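Gallery: the long table at Clorora

We moved into the upstairs room at Clorora in November, and the thing everyone falls for is the table. It's butcher block, pale and honey-coloured, with the grain running in long strips, and it has already picked up a few stains. We love it! So much gets done on it in a week (sorting, cutting, stacking, putting away, getting it all out again the next morning) that it seemed a shame not to give it a page of its own on the site.

The gallery has been growing since the move and the running total on our shared drive stands at 3,674 pictures, which is far too many for anybody to scroll through. We've picked out the bits we enjoy most and written a line or two for each. Click through at your own speed, and do go back to the older Gaillard gallery if you haven't seen how cramped we used to be.

The discs and the rack

Round things are a joy to tidy. A plate, a lid, a coaster, a disc of any sort: give it a slot and it looks smart straight away. The little rack with the upright dowels has been one of the best additions to the room, and we'd happily have one on every surface. It stands at the far edge of the table, and the discs go in on edge between the pegs.

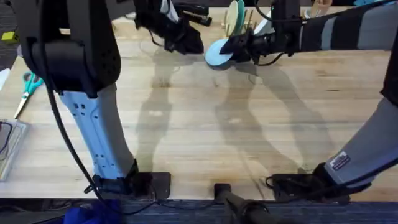 The colours are a big part of the pleasure. When we were kitting out the room we could have gone for plain white everything, and the Itik catalogue was full of it, but soft blues and greens look so good against pale wood that we never got further than the second page. Light blue, teal, a creamy green somewhere between pistachio and old piano keys. On a grey morning they cheer the whole place up.

Slotting a disc in is more satisfying than it has any right to be. You need a bit of a tilt on the way in, then it straightens up between the dowels and stays there. Lean it too far and it catches on the peg next door, so go gently and come at it from above. We've all got our own way of doing it and we all think ours is best.

Teal scissors

A good pair of scissors deserves a mention. The teal-handled ones live at the left-hand side of the table and go with the teal disc beautifully, which was pure luck. They get used for string, tape, packets, labels and the odd loose thread. Please don't use them on wire! There's a proper pair of cutters in the drawer for that, the one with the sticky runner.

The wood itself

People always ask how we look after the top. A wipe with a damp cloth at the end of the day, a dry one straight after, and a light coat of oil when it starts to look thirsty. We go over rough patches with fine paper, 400 grit, always along the strips and never across them. The faint dark marks we leave alone. Sanding them all out would make it look brand new, and where's the fun in that?

The carpet

Dark blue, and it was in the room when we got the keys. We had plans to take it up, and then we spent a week with it and changed our minds completely. It keeps the noise down, it hides a multitude of crumbs and it sets off the wood a treat. Small screws do vanish into it, so there's a magnet on a stick behind the door.

The far edge

Every table has a side where things gather, and on ours it's the back. Bits and pieces get pushed there while the middle is in use and then stay for days. We have a clear-up on Fridays and it's amazing what comes to light: pencils, a tape measure, once a whole unopened box of drawing pins. The rack is allowed to stay put.

Visiting and prints

The room is on the first floor, number 11, up the stairs next to the Testus bike store. Come and have a look at the table for yourself if you're passing, the kettle is usually on and we're always glad to talk about wood oil for longer than is polite. Prints of anything in the gallery can be ordered at the front desk. We've had 63 requests so far and the colourful ones are the favourites by miles, so tell us which you like and we'll put more of those up next time.

Page last updated 27 February 2025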